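Print this page | E-mail this page

Home | For Kids | Weather and Sky | Land and Water | Glossary | Contact

How Does a Table Hold Things Up?
Forces and balance for young readers

Nirwood Science Center, Learning Department
Last reviewed: April 28, 2021

Put a book on a table and let go. The book stays where it is. This happens so often that most people never think about it, but scientists and engineers think about it a great deal. Every chair, bridge, shelf and house has the same job as that table. It must hold something up, and it must do so without tipping over, bending too far or breaking.

This page explains how objects stay up and why they sometimes fall down. It is written for readers in grades three to six. Words in capital letters are explained in the list near the end.

What is pulling on the book?

The Earth pulls everything toward its center. This pull is called GRAVITY. It pulls on the book, on the table and on you. You can feel it when you carry a full backpack up the stairs. The pull of gravity on an object is called its WEIGHT.

A push or a pull is called a FORCE. Gravity is a force, and it never switches off. It does not stop pulling on the book when the book comes to rest. If gravity were the only force at work, the book would fall straight through the table and keep going.

What is pushing back?

The table pushes up on the book. This sounds odd at first, because a table does not seem to be doing anything. Try this with a soft cushion. Place a heavy book on top and look at the cushion from the side. The cushion squashes down a little, and then it stops. At that point the cushion is pushing up as hard as the book is pressing down.

A hard tabletop does the same thing. It bends and squashes by such a tiny amount that your eyes cannot notice, but it does bend. When the push up and the pull down are the same size, we say the forces are BALANCED. An object at rest stays at rest when the forces on it are balanced.

Where does the weight go?

The weight does not stop at the tabletop. The tabletop presses on the legs, the legs press on the floor, and the floor presses on the walls or the ground below it. Engineers call this the load path. You can think of it as a relay race in which each part hands the load to the next. If one part of the path is weak, the whole structure may be in trouble, even when every other part is strong.

The old footbridge at Prirkach is a good place to see a load path. A person walking on the bridge presses on the wooden boards. The boards press on two long beams. The beams press on stone blocks at each bank of the river, and the blocks press on the ground. In October, when the water is low, visitors can stand on the path beside the bridge and see the stone blocks clearly.

Why do some things tip over?

A tall vase is easier to knock over than a flat dish. To understand why, we need the idea of the CENTER OF GRAVITY. Every object has one. It is the point where all the weight of the object seems to act. In a ruler, it is very near the middle. In a hammer, it is close to the heavy metal head.

Now imagine a line that runs straight down from the center of gravity. If the line lands inside the part of the object that rests on the floor, the object stays up. That part is called the BASE. If the line lands outside the base, the object tips over.

For an object with legs, the base is larger than the feet themselves. It includes all the space between the feet. A table with four legs has a base shaped like a rectangle, with one foot at each corner. This is why a table with thin legs can be very steady, as long as the legs are set wide apart.

Two things make an object harder to tip:

A wide base. There is more room for the line to move before it goes past the edge.

A low center of gravity. The object has to lean much further before the line leaves the base.

You use both ideas without being taught. When you stand on a moving bus, you spread your feet and bend your knees. Spreading your feet makes your base wider. Bending your knees brings your center of gravity lower.

Why does a table with four legs wobble?

A stool with three legs never wobbles, even on rough ground. Three feet will always touch the floor at the same time. A table with four legs is different. If the floor is uneven, or if one leg is a little short, three of the feet touch the floor and the last one hangs just above it. When you lean on that corner, the table rocks.

People still choose four legs for most tables, and for a good reason. A table with three legs has a base shaped like a triangle. If you press on the tabletop at a place that is outside the triangle, the table may tip. With four legs, the corners are better supported. Many tables have small feet that screw in and out, so that each leg can be set to the right length.

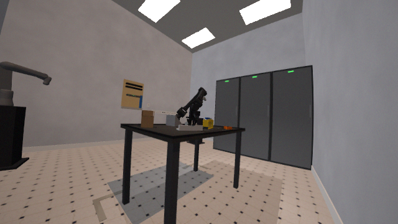 Does it matter where the load is placed?

It matters very much. A heavy load near the middle of a table is shared among all the legs. If the same load is moved to one end, the legs at that end carry most of it. If the tabletop sticks out past the legs, a heavy load on the part that sticks out could lift the far end off the floor.

This is also why a bookcase should be filled from the bottom. Heavy books on the low shelves keep the center of gravity low. Heavy books on the top shelf raise it, and a gentle push may then be enough to make the bookcase lean. Tall bookcases at home should be fastened to the wall by an adult. Children should never climb on shelves or open drawers.

Try it yourself: the paper table

You will need 5 sheets of used paper, sticky tape, a piece of stiff cardboard and some small books. Work on the floor, and ask an adult before you begin.

1. Roll 4 of the sheets into tight tubes. Tape each tube so that it cannot unroll. Keep the last sheet as a spare.

2. Stand the tubes upright. Place them in a rectangle, a little smaller than the cardboard.

3. Lay the cardboard on top. Check that it is level.

4. Add one book at a time, always in the middle. Write down how many books your table holds before it falls.

5. Build the table again with the tubes close together. Add the books in the same way and compare your results.

A flat sheet of paper folds as soon as you press on its edge. A tube is much harder to fold, even though it is made from the same paper. The round shape spreads the load evenly around the tube – there is no single weak side where it can start to bend. The hollow stems of grasses and the metal tubes of a bicycle are strong for the same reason.

If a tube on your table does fold, look closely at where it happened. Engineers learn a great deal from models that fail. At the Kashindye Model Bridge Day, school teams load their bridges with small weights until they break. The teams then mark the broken part with red tape and draw an improved design. A bridge that breaks early can still receive full marks, 100 points, if the team explains the weak place well and shows how to mend it.

Questions that children ask us

Can a table be too strong? It can be stronger than it needs to be. A very thick table is heavy, costs more and uses more wood or metal. Designers try to make a table strong enough for its job, with some extra strength for safety.

Why do people not tip over when they stand on one foot? The base is then only as big as one foot, so the body must keep making small movements. Your muscles do this all the time. You can feel them working in your ankle.

Would a table work on the Moon? Yes. The pull of gravity on the Moon is weaker, so a book would press down less and the table would push up less. The forces would still be balanced.

Words to know

BALANCED: Equal in size and pulling or pushing in opposite directions.

BASE: The part of an object that rests on the ground, together with any space between its feet.

CENTER OF GRAVITY: The point where all the weight of an object seems to act.

FORCE: A push or a pull.

GRAVITY: The force that pulls objects toward the center of the Earth.

WEIGHT: The pull of gravity on an object.

For teachers and families

The paper table activity is suitable for pairs or small groups. Schools may copy this page for use in class. The Prustimeo Hall at the Nirwood Science Center has a balance area where children can build arches and towers with large foam blocks. School groups should book in advance – the hall is closed to groups during school vacations.

Print this page | E-mail this page

Back to top | For Kids | Next: How Does an Arch Stand Up?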